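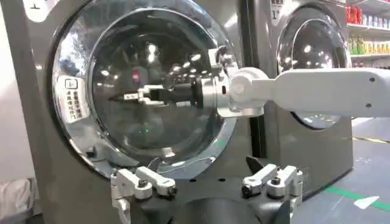

Rikcombe is a two-arm manipulation package from Okon for laundry rooms, linen services and self-service laundries that operate front-loading machines. It is supplied as a complete unit — arms, grippers, wrist cameras, controller and door-handling software — and is intended for sites where washing machines stand side by side and the customer does not wish to replace them. Door handling is the task on which most site surveys concentrate. A round door with a polished chrome rim and dark tinted glass returns a large amount of ceiling light to the camera, and the row of small white spots across the upper part of the window is typical of what the vision software must disregard when it locates the rim. The right gripper is shown at the middle height of such a door, with its silver fingers extended toward the glass.

Scope of supply

The standard package consists of two arms with white housings, two grippers, one camera for each wrist, a controller cabinet, a handheld stop control and the Rikcombe software license for a single site. Mounting is selected at the time of order. The Puma base is a wheeled platform for rooms in which the unit must serve several machines in a row. The fixed column is offered for rooms in which all doors are within reach of one position. Both versions use the same arms and the same software, and a unit delivered on a fixed column may be transferred to a Puma base at a later date by an Okon technician.

Door handling

The software maintains a record for each machine at the site. The record contains the position of the door, the diameter of the rim, the side on which the door is hinged, the location of the handle and the direction of opening. Records are created during installation and may be edited afterward by trained site staff. Machines of the same model may share a record, although the position must be taught separately for each.

During an approach, one arm moves to the door while the other is held back within a defined waiting area. The customer may reverse the roles of the arms for any machine. Speed is reduced once the fingers enter the zone directly in front of the door, and contact force is limited throughout. If the rim cannot be located with sufficient confidence, the arm withdraws and the unit requests assistance. It does not attempt a second approach without confirmation from an operator.

Labels and stickers on the door rim do not need to be removed. Manufacturer warnings in particular must remain in place, and their language has no effect on operation.

Technical data

Maximum door approaches stored per site: 400
Camera working distance, upper limit: 70 cm
Recommended service interval: 3000 operating hours
Order number, standard package: 3023
Mounting: Puma base or fixed column
Gripper fingers: replaceable, supplied in pairs

Site requirements

The floor must be level, dry and free of loose items along the full travel path. Okon recommends that the path be marked with floor tape in a color that contrasts with the surface. Bags, cloths and other textiles should be kept clear of the machine bases during operation. Lighting should be constant. Strong daylight falling directly on the door glass is to be avoided, and blinds may be required on windows opposite the machines. Ordinary ceiling lighting is acceptable and is taken into account when the doors are taught.

The customer is responsible for restricting public access to the working area while the unit is active. Where the laundry is open to the public, an additional presence sensor (ordered separately) is mandatory.

Limitations

Rikcombe does not sort laundry, measure detergent or assess whether a load is suitable for a given program. Top-loading machines are not supported. Doors with a recessed handle less than one finger width deep require a modified finger set, which is quoted after the survey. The unit must not be used with machines under repair or with machines whose door lock is defective.

Installation and training

Installation is carried out by Okon staff from the Borance workshop. The work includes unpacking, mounting, teaching of all doors, acceptance testing in the presence of the customer, and one training session for site staff. Training covers daily inspection, cleaning of the camera lenses, replacement of the fingers and correct use of the stop control. A printed manual is left at the site.

Software updates are issued each June and are included in the license. Sites that have altered their door records should export them before an update is installed.

Inquiries

Requests for a site survey should be addressed to Jarmila Štefanec, Sales, and should state the number and model of the machines, the width of the aisle and the type of floor. Technical questions from existing customers are handled by Boris Kadlec, Service. Please quote the serial number printed on the inside of the controller door.

Page revised 10/28/25. Specifications are subject to change without notice.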